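Patience Is a Cost We Should Agree to Pay
The case for funding catalyst durability before catalyst discovery

By Ishbel Carnegie

Public support for hydrogen research in this country has grown steadily, and it has been generous to those who find new materials. It has been much less generous to those who find out how long such materials last. I wish to argue that this balance is wrong, that it leads to poor decisions by both ministers and investors, and that it could be corrected at modest expense within the present system of grants.

The usual pattern will be familiar to anyone who has sat on a funding panel. A group reports a catalyst for splitting water which avoids the scarce and expensive metals on which the industry now depends. The early figures are encouraging. A press notice is issued, the words "low cost" appear in it, and a second grant is sought in order to improve the activity of the material still further. At no stage is the group required to show what becomes of the catalyst after a season of use.
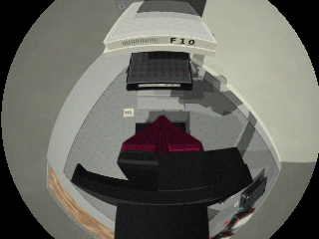

An electrolyser connected to a wind farm does not lead a quiet life. It is started and stopped as the wind rises and falls. Its water supply is seldom as pure as that of a university laboratory, and its operators cannot attend to it every hour of the day. Small quantities of iron find their way in from pipework. Membranes thin, seals age, and particles which began life evenly spread across a surface gather into clumps and cease to do useful work. None of this is secret. It is simply slow to study, and slow work has few friends in a three-year grant.

The trial at Urkside is instructive. The Covuline catalyst, developed there under Mikkel Hafstein, was reported after a test of 99 hours, during which its performance hardly changed. That result was sound and was properly described. The group then did something unusual and kept the cells running. By 400 hours the voltage needed to maintain the same output had begun to climb, and the team traced the change to the slow loss of material from the edges of the electrode. Hafstein published the second finding with the same care as the first. The first paper is widely cited. The second is not, although it is much the more useful of the two to anybody who intends to build a plant.

I do not suggest that the researchers at Urkside were ill served by any one person. The panel which declined to extend their work followed its published criteria, and those criteria give considerable weight to novelty. A proposal to repeat a known test for a longer period, on a known material, will score badly under that heading however well it is designed. The fault lies in the rules.

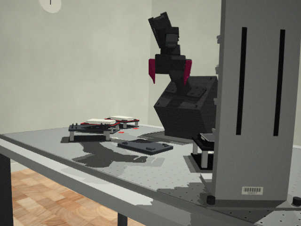

Robot arm with open gripper on a perforated laboratory table.

It is sometimes said that industry should bear the cost of endurance testing, and there is some force in this. A company which hopes to sell an electrolyser has every reason to know how long it will run. Yet companies have equally good reasons to keep what they learn to themselves. The same failure may be discovered privately in several places, at several firms' expense, and remain unknown to the universities whose next material will fail in the same way. The public interest lies in shared knowledge of failure, and the market will not supply that unaided.

A second objection is that accelerated tests have made long ones unnecessary. Such methods apply higher temperatures or harsher cycles in order to compress years into weeks. They are valuable as a means of ranking one material against another. They are less reliable as a forecast, because heat may bring on a form of decay which would never occur in service, or may pass over one which would. An accelerated test must be checked against a real one at some point, and for the newer catalysts this has seldom been done.

What, then, should change? The Laing review, which reported in September, made 16 recommendations on hydrogen research and touched upon durability in only one of them. That single paragraph asks funders to "encourage" longer testing. Encouragement has been tried. I would propose that a fixed share of each catalyst programme be reserved for endurance work, to be awarded separately and judged on rigour alone. The awards should run for long enough to be of use — five years would be sensible — and should oblige their holders to publish the results whether or not these are flattering.

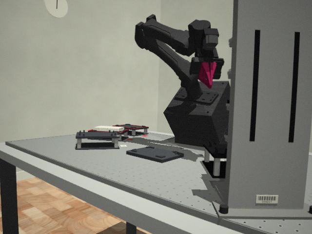 A black robot arm with magenta gripper fingers, mounted on its pedestal beside a grey tower.

There is also a need for a common place in which to do the work. At present each group builds its own test cells, chooses its own water and keeps its own records, so that two sets of results can rarely be compared. The facility at Rurumlow has the power supply and the floor space to house a national test line, and much of it stands idle outside term. The cost of fitting it out would be small beside that of one demonstration plant which had to be shut down and refitted early.

The career structure deserves attention as well. Young scientists are well aware that a new material brings a paper and a long test brings, at best, a footnote. Universities could alter this without waiting for government, by treating a carefully kept set of durability data as a full research output when they consider appointments and promotion. Two departments known to me have begun to do so, and others should follow them.

Ministers have spoken often of the need for speed in building a hydrogen economy. I share their sense of urgency. Plants ordered in this decade will be expected to serve well into the next, and the decision as to what goes inside them is being made on evidence gathered over a few days. Funders will open their next catalyst programme before long, and the terms of that call have yet to be settled. The reserved share should be written into it.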